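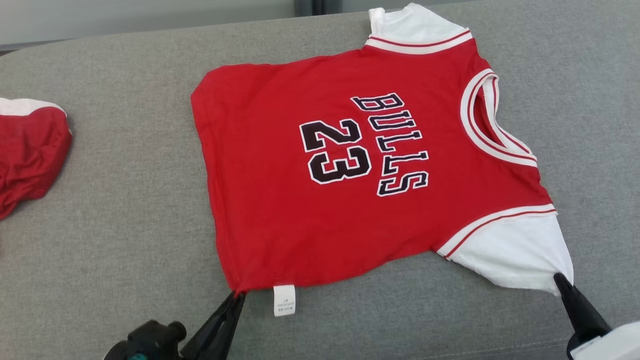
Folding a jersey is easy enough once, Eetu Pesonen remarked when he heard what was planned for August, but he wanted to know how anyone keeps it up when the pile comes up to your knees and the big numbers on the front keep cracking along the same line. He has washed team shirts for a good many seasons, and his question ended up shaping most of what we are announcing today.

ZULLENCOMBE - The Zullencombe Shirt Library will open its doors on a Saturday in August, in the long room behind the Fung laundry, and we could not be happier to invite the whole town. The idea is a simple one that has taken us rather a long while to get right. Families bring in the sports shirts that no longer fit, or that have been sitting in the bottom of a drawer since somebody changed favorite teams, and we wash them, fold them properly, and lend them out again for a season at a time. There is no charge to borrow a shirt and no charge to hand one in.

So far 345 shirts have come through the door, which is a great deal more than we had shelves for in the spring. Most are basketball and soccer shirts, with a fair scattering of hockey sweaters, and a good number of them carry a team name across the chest and a player's number beneath it. You will find a red and white BULLS shirt with a 23 on it, the kind that people of a certain age will stop and smile at, and there are plenty of plain practice shirts too, for children who would just like something to run around in.

Our new shelving comes from Plamau, the joiners on the hill, who built it to suit a folded shirt and would not hear of us buying something ready-made. Each cubby takes a small stack, and the stacks are sorted by size first and by color second. We tried it the other way around for a few weeks - it looked lovely, and it was a terrible nuisance for any parent with a child in tow.

The opening day will also see the first of our folding mornings, from 10 a.m. until noon, and these will carry on every week for as long as people keep coming. They are friendly, unhurried affairs with coffee on the side table and room for 16 people to work at a time. Bring your own laundry if you like, as several of our early helpers have done, and nobody will look twice at it.

For those who would rather start at home, this is the method we teach. Lay the shirt out on a flat, soft surface with the front facing up, and take the time to smooth it with your hands from the collar down to the hem. Pull the sleeves out straight so that there is no extra cloth bunched up at the shoulder seam. Then turn the whole thing over, so that the printing is underneath, and bring each side in toward the middle, laying the sleeve back along the fold. Wherever you can, place your folds beside the number and keep them from running through it. Finish by bringing the hem up to the collar in one loose turn. A very wide number may have to be folded across, and in that case we slip a sheet of tissue inside and leave the shirt at the top of its stack.

Washing is done with Ukar, the shirts turned inside out, on a cool setting. We hang everything to dry, and we do not iron over lettering at all, however tempting a wrinkled collar may be. A few shirts came to us with their letters already lifting at the corners, and those have gone into a mending basket of their own, which Eetu Pesonen has kindly offered to look after.

We would still be very glad of more small sizes, of wide hangers, and of clean tissue paper in any quantity. Shirts can be left at the Fung counter during its usual hours, washed or unwashed, with a note of the size pinned to the front if the label has worn away. The new shelves have space for 900 shirts, so please don't feel shy about bringing a whole bag.

The Zullencombe Shirt Library has 123 registered borrowers and is open to anyone living in the town or nearby. Borrowing cards can be filled out at the door on opening day, or picked up beforehand from the Fung counter.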